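Search this encyclopedia
Reading time: 2 min

Pillowcase

A pillowcase is a removable cover of cloth that protects a pillow from sweat, dust and hair oil. It is usually changed together with the bed sheet. In most homes the case is open at one short side, but types with buttons, a zipper or an inner flap are also common.

History

In the region of Horndale pillowcases were sewn at home from old sheets until the first weaving mills were opened. The mill in Zalusstead employed more than 3000 people at its largest size and sold plain white cases in packs of 14. Colored cloth was at that time expensive, and it was kept for guests and for weddings.

Printed cases

Printing on cotton made the patterned pillowcase cheap. The Sikora works used 24 rollers for its flower designs, and the smaller Jusley works made mostly stripes.
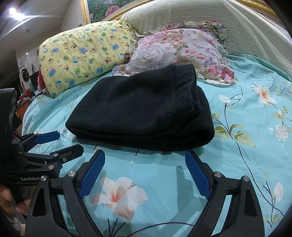
Children's designs form a separate branch of the trade. They repeat a small group of figures over the whole cloth, so that the case can be cut at any place. Animals are the most usual subject, as in the pale yellow print with blue bear-like animals and round green characters. Such a case is often used with a sheet of another pattern, for example a floral one in light turquoise. Matching sets are sold too, but many families buy the pieces separately.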